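Visit Report: Darnham Technical College Robotics Open Day

Our group went to the spring open day at Darnham Technical College on 5/19/21. The college runs a two-year automation course, and its students use the open day to show their term projects. We had signed up through the Futville library, which pays for one bus trip a season, and the ride took 40 minutes.

Check-in was at the main entrance on Mengal Street. We were given a paper map and a sticker with a group color on it, and then we waited for the group ahead of us to clear the hallway. The coffee stand by the stairs was open and took cash only.

The first stop was the machine shop. It is an older building than the rest of the college and you can tell from the floor, which slopes toward a drain at one end. An instructor ran a short program on the milling machine and passed around the part that came off it, a flat bracket with two holes. Second-year students make their own brackets and mounts here, so when something breaks on a project they can usually have a new one the same afternoon. There was a question about cost. The shop charges student projects for metal but not for machine time.

From there we went up to room 400, where the robotics students work. The room is divided into stations, and each team keeps the same station for the whole term. We spent most of our visit with the team whose project is called Jultard. Their task is to have a robot arm pick up ordinary household items from a table and set them down somewhere else without knocking them over. It is a simple job for a person and takes a good deal of setting up for a machine.

The team works with a small camera mounted by the gripper, and visitors could watch its picture on a monitor. One student handled the controls while another explained what the arm was doing. They talked us through the approach to a cup, which they use more than any other item. A cup can be taken by the rim or by the side, and the team has written separate routines for each. Taking it by the side is steadier, they said, but the arm needs more clear space on the table to get down to it.

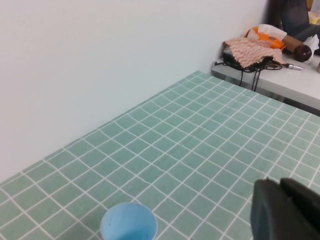 Wrist camera view at the Jultard station, with the blue cup on the grid cloth.

Visitors were allowed to try the controls for a few minutes each. The arm moves slowly in this mode and stops when you let go of the handle. I found it hard to judge height from the monitor. Left and right were easy enough, but I kept stopping too high and had to be told to go lower. The students said most people do the same thing the first time and that they had all spent their first week on it.

We asked how the work is graded. Half of the mark comes from a written log and the other half from a test in front of two instructors, who choose the items. The team does not know ahead of time what will be put on the table. They are allowed one restart — a second one costs them points. Last year's team lost theirs to a loose plug, and checking the plugs is now the first line on the Jultard start-up sheet.

After lunch in the cafeteria there was a talk in the lecture hall on applying to the course. Applications for the next class are due before September. No programming experience is required, but there is a math placement test, and the college offers a free review class for people who have been out of school for a while. Several of the adults in our group took the handout.

The last part of the day was an open hour when you could go back to any room. I returned to 400 and watched another team working on a line-following cart. It handled the long curve well and lost the tape at the sharp corner, and they were changing a setting when we had to leave for the bus.

A few practical notes for anyone going next time. Parking behind the machine shop fills early, so use the Mengal Street lot. The elevator is at the far end from the main entrance. Room 400 gets crowded right after lunch, and the morning slot gives you longer at the controls.

Recent visit reports
Mengal Paper Mill: A Morning on the Cutting Line
Futville Water Works Tour
Darnham County Fair, Farm Machinery Hall
Bus Depot Open House

Futville Library Day Trips | Contact the trips desk | Copyright Futville Library | Back to top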